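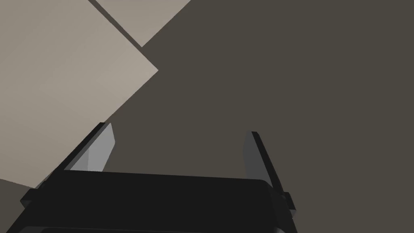 Mon 25 October

Hello everyone,

I've been meaning to answer this since last week and kept putting it off, partly because I wanted to go back through my own notes first (they are in a shoebox, and the shoebox was under the winter blankets). The question was a good one, so I'll quote it again for those who get the digest:

> I'm thinking of moving my sourdough from white flour to whole rye before the cold weather. My kitchen runs chilly and the starter is already slow. Do I switch all at once or bit by bit? And does anyone on the list still keep a stiff starter, or have we all gone over to the wet kind? I bake one loaf a week, sometimes two if the neighbors are over.

Well, I switched all at once, the February we moved out to Cusow, and I'd do it the same way again. I kept a jar of the old white starter in the back of the refrigerator just in case, and it sat there until summer, when I finally used it up in pancakes. The rye one smelled odd for a couple of days, a bit like apple peel, and then it settled down and has been the easiest thing in my kitchen ever since. Rye is hungry, though! If you're used to feeding once a day and forgetting now and then, you may find it goes sour on you faster than you'd like.

As for the flour, I buy the Skulano whole rye in the big bag and split it with my sister. The mill puts 1793 on the label, and I couldn't tell you if that's the year they started or just the year of the building, but the flour is sweet and fresh and not too coarse. If you can only get the very coarse kind, give it a little extra water and let it sit before you judge it.

My weekly loaf, for what it's worth, starts with 300 grams of rye the night before, mixed with the same weight of water and a good spoonful of starter. I leave it on top of the refrigerator with a plate over the bowl. Last winter the kitchen got down to 17 degrees (Celsius, sorry, my thermometer is an old one and I never learned to think the other way), and I just let it go until after breakfast. When it's closer to 20 it's ready by the time I'm up.

I do still keep a stiff starter too - a little ball of white dough in a crock - but only for holiday bread. It's fussy, and I love it, and I wouldn't recommend it to anybody baking one loaf a week.

One more thing, don't slice rye on the day you bake it. I know, I know. Wrap it in a towel and wait until tomorrow, or you'll have gum all over the knife. Have your neighbors over the day after!

Let us know how the switch goes, and if anyone has a good use for stale rye besides crumbs, I have half a loaf looking at me right now.

Warmly, from Cusow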